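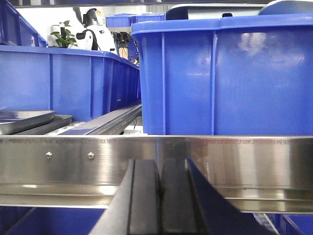 Démonstration chez Calov : la pince devant le rayonnage.

Chères toutes, chers tous,

Merci pour vos gentils messages ! Nous étions nearly 40 en mars chez Calov, et quel plaisir de se retrouver.

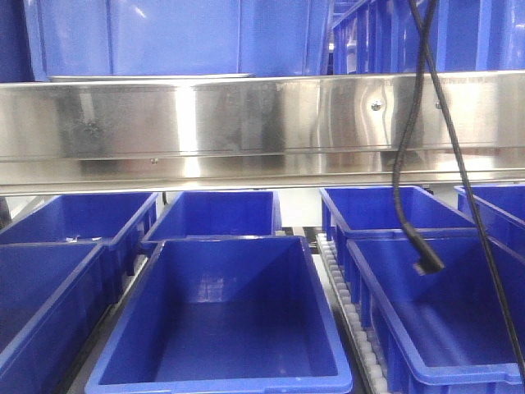 Je reprends la question reçue hier :

> Les bacs sont-ils tous au même niveau ?

Non, il y a deux étages, séparés par une traverse en inox.

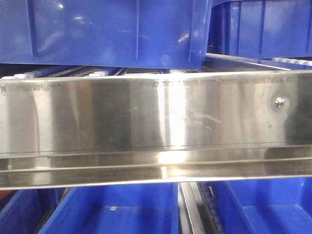 Le secrétaire de la liste Sando

Les rouleaux, eux, m'ont rappelé mes débuts (je sais, je radote).

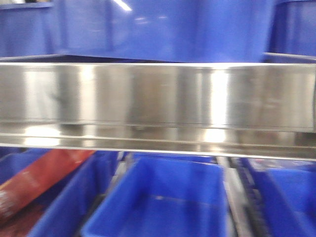
Bulletin n° 8

La prochaine visite se fera chez Hestwood, à 14 h. Écrivez-moi vite !

Amitiés à tous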